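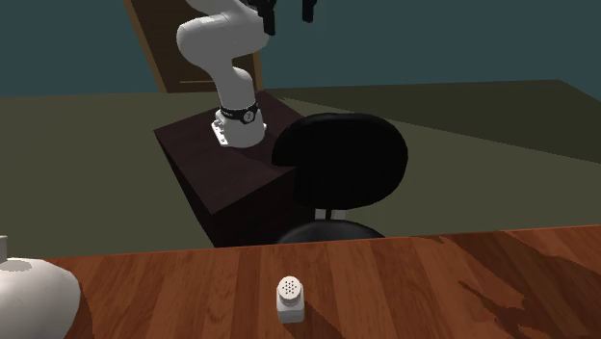
Hestcombe Supper Club: questions I get a lot

Do I have to be a good cook to join?
Nope! I burned rice at my very first supper and I now run the thing. If you can follow a recipe, or open a bag of salad with some confidence, you're in.

How does it work?
We meet once a month at the old Drorneck hall, doors at 6:30 pm. Everybody brings one dish to share. I post the theme a couple of weeks ahead (January was soups, and wow, we had a lot of lentils).

How much should I bring?
Enough for six or so small helpings. We had 31 people last time and there were still leftovers, so please don't cook for the whole room.

Where do I park?
The Kokkonen lot on Vamen Street is free after 5 pm. It's 200 yards from the door – bring a lid for your dish if it looks like rain.

I have allergies. Can I still come?
Yes, and several of us do too. Put a card next to your dish listing everything in it, including the oil. Nut dishes go on the table by the window with their own spoons.

Can I season things once I'm there?
Sure. There's salt and pepper out, plus a hot sauce I make myself. Go easy on that one the first time!

Are kids welcome?
Very much so. They eat free.

What does it cost?
Four dollars for adults, which covers the hall and the coffee.

Can I get the recipes?
They're all in the binder by the coffee urn. We're up to 211 now, and I'm slowly typing them up – the first 100 are done, and you can ask me for a copy at any supper.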